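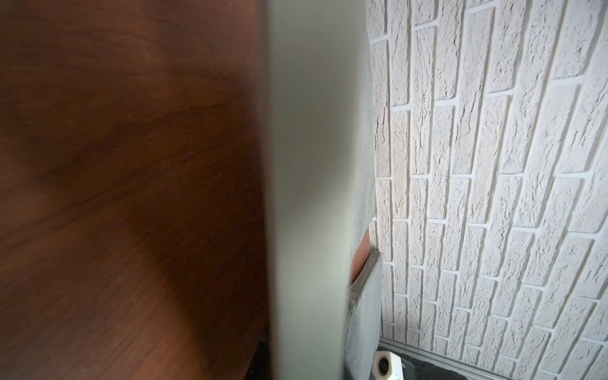

Wednesday, Drekdale shop

Hide glue trials, second batch. Maglaya pearl glue, soaked overnight in cold water, held at 60 °C in the small pot. Room at 19 °C, same as last week. Open time still too short for the long lap joints.

Added urea to pot B, 20 g per 100 g dry glue. Colour unchanged, noticeably thinner off the brush. 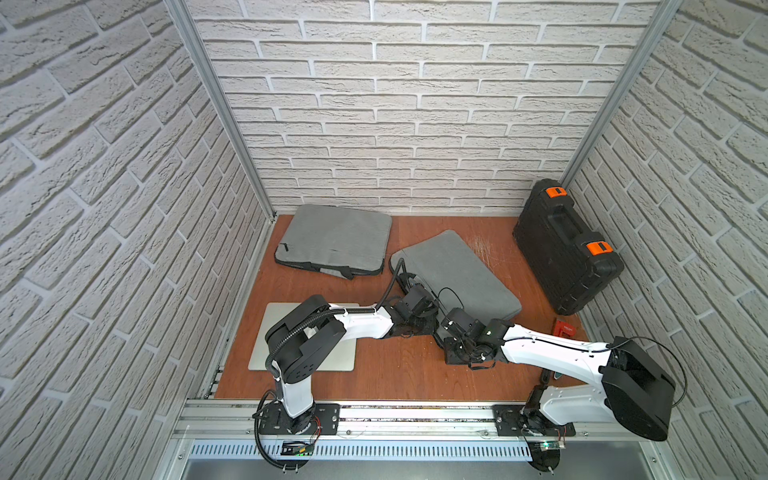 Clamped 19 joints from pot B, Greltstead maple offcuts, end grain sized first. Leave until tomorrow 4 pm before breaking any.

To do: recalibrate the Cliltomo thermometer, reads high near the top. Label the jars. Order more urea.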